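Tonska prompt-book transcripts
README, last touched in May

What you have downloaded

Typed-up prompt books from the Rillemen Players, an amateur theatre company with a long memory and poor handwriting. A prompt book is the copy of the script in which the stage manager writes every cue, move, pause and grievance. There are 71 of them in the set. The plays themselves are not included, only what was scribbled beside them, so please don't write in asking how the second act ends.

Transcription was done by Tuva Kristiansen, with Ivar Wikström checking the lighting cues and arguing about the rest.

Folder layout

books/ has one plain text file per production
cues/ has the lighting and sound cues pulled out as tables
notes/ has everything that fitted neither, including a recipe for fish soup
names.txt lists the abbreviations we managed to crack

Columns in the cue tables

book: short title of the production
act, page: as numbered in the prompt book, even where the numbering goes backwards
type: LX for lights, SND for sound, FLY for anything on a rope
cue: the cue number, kept as written (23, 23A, 23A again, 23 REALLY)
text: the line or move that triggers it
remark: the stage manager's own words, spelling untouched

Blank cells mean the margin was blank. A question mark means there was writing and we gave up.

How it was typed

Each book was read once by Tuva and once by Ivar, and the two versions compared. Where they disagreed, the file gives both readings with a slash between them. Coffee rings are marked [ring] if they hide a word and ignored if they don't.

Actors appear by part, never by name. Remarks about an actor's punctuality, singing or knees have been kept, on the grounds that every Hamlet has had knees.

Known problems

The pantomime books use 4 colours of pencil, and the meaning of the green one died with the stage manager who chose it. Green notes are tagged GREEN and left alone.

Books 2 and 8 were bound together at some point and share an interval. We have split them by handwriting. Anyone who finds a dame giving orders in the Chekhov should tell us.

Timings are not to be trusted. The running times were written down by people who wanted to catch the last bus to Fivport, and it shows.

Using it

Free for study, teaching and staging. If you print any of it, credit "Tonska transcripts, Rillemen Players". Don't use the remarks to settle old casting disputes. It has been tried.

Corrections

Send the book title, the page and your reading of the word. Scans of single pages can be had on request, though Ivar answers these in the evenings and never during a run.

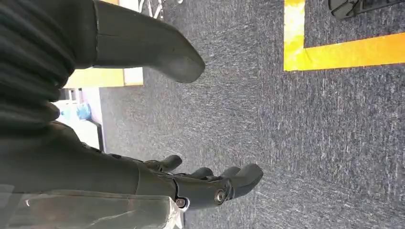

Robotic hand over grey carpet, fingers slightly curled.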